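## 4. Waiting for the port: how players talk about a remake before it arrives

Games that come back on a telephone have usually lived several lives already, and the players who wait for them bring all of those lives along.
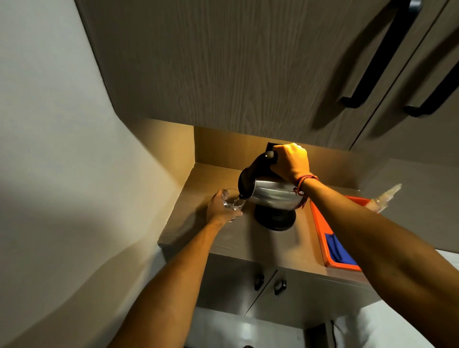
**Figure 3.** Pouring water from a steel kettle into a small glass at a kitchen counter.

One player on the Grollard message board wrote that she had finished the cartridge version of Irora twice as a child and didn't much mind what the new one looked like, so long as the battles kept their old pace and the menus could be worked with a thumb on the bus. Her post set the tone for a good deal of what followed, and we have returned to it many times while writing this section. It holds, in one rather breathless sentence, nearly everything that our interviewees would later spend an hour telling us: affection for the original, a willingness to be talked round on the graphics, and a very firm idea of how the thing ought to feel under the hand.

We spoke to 20 players in all, of whom 12 had played Irora in its first form and the rest had come to it through the later handheld remake. All of them knew that Bralline, the publisher, was preparing a version for touch screens, and all of them had an opinion on it (several had more than one, and cheerfully held them at the same time). The conversations were loosely arranged. We began with the player's earliest memory of the game and let things wander from there, which they did, often through other games entirely, through older brothers and sisters, and through the particular misery of losing a save file the night before the last dungeon.

### 4.1 Which game is being remade?

The first thing that struck us was how seldom two players meant the same game when they used its name. For those who had started with the cartridge, Irora was a hard, spare thing with very little story, and the handheld remake was a pleasant visitor that had put faces and speeches where they had once supplied their own. For those who had started with the handheld, the speeches *were* the game, and the original seemed to them a sort of sketch. When Bralline's first notice spoke of a "faithful" version, both groups were pleased, and both were a little alarmed when it became clear that the other group was pleased as well.

Nine players raised this matter before we had asked about it. Their worries were usually quite small and exact. One wanted the old sound for opening a chest. Another hoped that the job system would be left alone but that the airship would be quicker, and then spent some time wondering whether a quicker airship would spoil the size of the map. We found these exchanges very touching, and we think they deserve more room than studies of remakes have tended to give them.

### 4.2 Hands and buttons

Touch controls came up in 19 of the interviews. Here the earlier work by Joshi is a great help to us, as it treats the control pad as something a player remembers with the fingers, quite apart from what is remembered of the plot. Our players said much the same in their own way. Several moved their thumbs while describing a battle, pressing at the table or at the side of a cup, and laughed when they caught themselves doing it.

There was less dread of the touch screen than we had expected to find. Players who already used their telephones for slower, turn-based games thought Irora would suit the screen rather well, and looked forward to choosing spells with a tap. Their doubts were kept for walking about in towns, where a false step into a shop or a talkative villager could wear down anybody's patience. A few asked for a fixed pad in the corner, others for one that would appear wherever the thumb came down, and we were unable to find any link between this preference and the version first played.

Price was discussed too, at some length and with feeling, and we take it up in Section 5 together with the question of saved games.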